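Gastari Trail Series: Rider Results Data Card

Summary

This dataset holds finish records from the Gastari Trail Series, a season of mountain bike races open to club and unattached riders. It contains 517 rows, one for each rider start, across 9 rounds. The files are maintained by the Prallus Cycling Association.

Files

results.csv has one row per start. rounds.csv lists venue, course length and number of laps. The two files join on round_id.
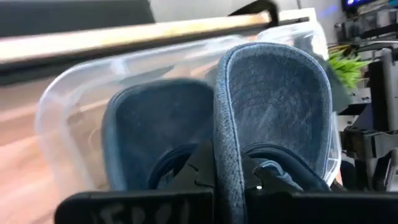 Two blue shoes.

Fields

rider_id: a number assigned at first registration and kept between seasons.
category: age group and grade, as entered on the day.
elapsed: race time in seconds. Blank for riders who did not finish.
points: series points awarded, from 50 for a category win down to 2.

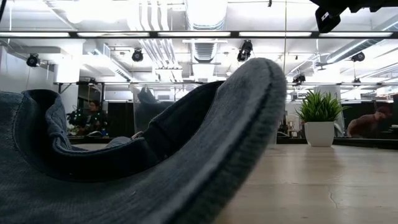 Page last changed: October

Collection

Times were recorded by chip at the finish line. At the Ding round, held on a Saturday evening, the chip mat lost power and times were entered from the paper lap sheets. Those rows carry the value "manual" in the source column and are accurate to the nearest second only.
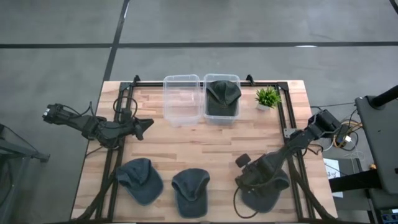
Tabletop with clear plastic bins and gray caps.

Known Issues

The Plosik course was shortened after the junior race. Elapsed times from that round should not be compared between juniors and other categories. Riders who changed grade during the season keep the points earned in each grade, and their totals are not combined.

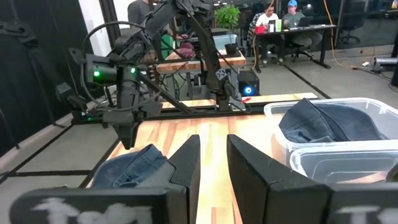
Names, license numbers and dates of birth have been removed. Users must not attempt to identify riders by matching these records with other published results. Corrections may be submitted by the club concerned and will appear in the next release.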